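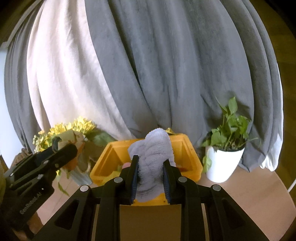 Cuncombe, 15. Juni 2024 - Wer in diesen Tagen am ehemaligen Schuhgeschäft in der Gerbergasse vorbeikommt, sieht von außen noch nicht viel. Die Schaufenster sind zur Hälfte mit Packpapier verklebt, an der Tür hängt ein handgeschriebener Zettel mit der Bitte, kräftig zu klopfen. Drinnen aber wird seit Anfang der Woche gefaltet, sortiert und wieder umsortiert, denn am kommenden Samstag um 11 Uhr öffnet dort die Korbstube, ein Leihladen für Haushaltstextilien und Kleinkram, auf den sich im Viertel schon eine ganze Reihe von Leuten freut.

Die Idee ist schnell erzählt, auch wenn Joana Vieira, die den Laden leiten wird, sich dafür gern einen Kaffee lang Zeit nimmt. Wer Besuch bekommt, eine Ferienwohnung zum ersten Mal einrichtet oder nach einem Umzug noch zwischen Kartons sitzt, kann sich einen fertig gepackten Korb abholen und nach zwei Wochen zurückbringen. In den Körben liegen Handtücher, Waschlappen, Putztücher, bei den Familienkörben auch ein paar weiche Sachen für Kinder. »Ich habe selbst einmal drei Wochen mit einem einzigen Handtuch gelebt, weil der Rest irgendwo in einem Lastwagen lag«, erzählt Vieira. »Da denkt man über solche Dinge anders nach, das können Sie mir glauben.«

Gepackt wird vorne am Vorhang, wo das Licht am besten ist. Dort steht auch der gelborangefarbene Plastikkorb mit dem breiten Rand, in dem es gerade recht bunt zugeht: etwas Rundes in Rosa, etwas Weiches in blassem Gelb, dazu ein rotoranges Teil an der Innenwand, und obenauf ein dickes, flauschiges Tuch in einem Lavendelgrau, das so hell ist, dass man sich über den Namen der Farbe herrlich streiten kann. Im Laden wird das auch getan. Für Radek Kollár ist es schlicht Grau, für Vieira ganz eindeutig Flieder, und auf dem Etikettenbogen steht jetzt beides.

Solche Fragen sind wichtiger, als man denken möchte. Die Textilien werden nach Stoff und nach Farbe eingeräumt, damit sie beim Waschen nicht durcheinandergeraten, und wer ein Tuch ins falsche Fach legt, bekommt es freundlich zurück auf den Tisch. Frottee kommt in die beiden unteren Regalreihen, glatte Baumwolle darüber, und alles, was noch einen losen Faden oder einen müden Saum hat, wandert zu Orestis Politis. Der gelernte Schneider hat seine alte Nähmaschine im Hinterzimmer aufgestellt und bessert dort aus, was sich ausbessern lässt. »Ein gutes Handtuch hält zwanzig Jahre, wenn man den Rand rechtzeitig nachnäht«, sagt er. »Die meisten Leute werfen es weg, wenn der Rand aufgeht. Dabei ist das eine Sache von fünf Minuten.«

Das Geld für die erste Ausstattung ist auf dem Frühjahrsmarkt zusammengekommen, mit Kuchen, einer kleinen Versteigerung und einer Sammelbüchse, die am Abend so schwer war, dass zwei Leute sie tragen mussten. 2.250 Euro standen am Ende auf dem Zettel. Davon wurden eine gebrauchte Waschmaschine, Regalbretter und die Farbe für die Wände bezahlt. Die Körbe selbst stammen zum größten Teil aus Haushalten in der Nachbarschaft und passen deshalb auch nicht zusammen, was zunächst ein wenig bedauert wurde und inzwischen allen gefällt. 46 Stück sind fertig beschriftet und stehen zur Eröffnung bereit, weitere sollen im Lauf des Sommers dazukommen.

Ausgeliehen wird gegen eine Gebühr von 50 Cent pro Tag und Korb, dazu kommt ein kleines Pfand, dessen Höhe sich nach dem Inhalt richtet. Wer knapp bei Kasse ist, soll es einfach sagen, dann findet sich eine Lösung, und zwar ohne Formular, darauf legt Vieira großen Wert. Gewaschen wird im Laden. Die Kundschaft braucht die Tücher nur trocken zurückzubringen, denn feuchtes Frottee in einem geschlossenen Korb, das hat die Probezeit im Januar gezeigt, ist keine Freude für denjenigen, der ihn am Montag öffnet.

Damals hatte Gerardo Fontana, dem das Haus gehört, den leer stehenden Laden zunächst für ein paar Wochen zur Verfügung gestellt. Eigentlich wollte er ihn danach wieder vermieten - ein Interessent für ein Nagelstudio war wohl schon zweimal da. Dann aber kam seine Schwiegertochter mit dem Neugeborenen für einen längeren Besuch, und es fehlte an allem, was weich und saugfähig war. Fontana ging die Treppe hinunter und lieh sich zwei Körbe. Der Vertrag läuft nun erst einmal über drei Jahre, zu einer Miete, über die er nicht sprechen mag, die aber nach Auskunft der Mieterin »sehr, sehr anständig« ist.

Bis zum Samstag bleibt noch einiges zu tun. Die Klingel muss repariert werden, im Hinterzimmer fehlt eine Lampe, und Kollár möchte unbedingt noch das Regal neben der Tür versetzen, das nach seiner Meinung zwei Handbreit zu weit im Weg steht. Gesucht werden außerdem noch gut erhaltene Badetücher in großen Größen sowie Kinderbettwäsche. Kissen und Decken können dagegen aus Platzgründen vorerst nicht angenommen werden, und auch bei Geschirrtüchern bittet das Team um eine kleine Pause, die Fächer sind voll bis unter die Kante.

Spenden werden am Mittwoch und am Donnerstag jeweils von 15 bis 18 Uhr im Laden angenommen, bitte gewaschen und möglichst in einer Tasche, die nicht zurückgebraucht wird. Zur Eröffnung gibt es Kaffee, Limonade und den Mandelkuchen von Fontanas Schwester, außerdem zeigt Politis am Nachmittag, wie man einen aufgegangenen Saum von Hand schließt. Wer möchte, darf das eigene Handtuch dazu mitbringen. Parkplätze sind in der Gerbergasse knapp, Fahrräder können im Hof abgestellt werden, der Durchgang liegt links neben dem Eingang.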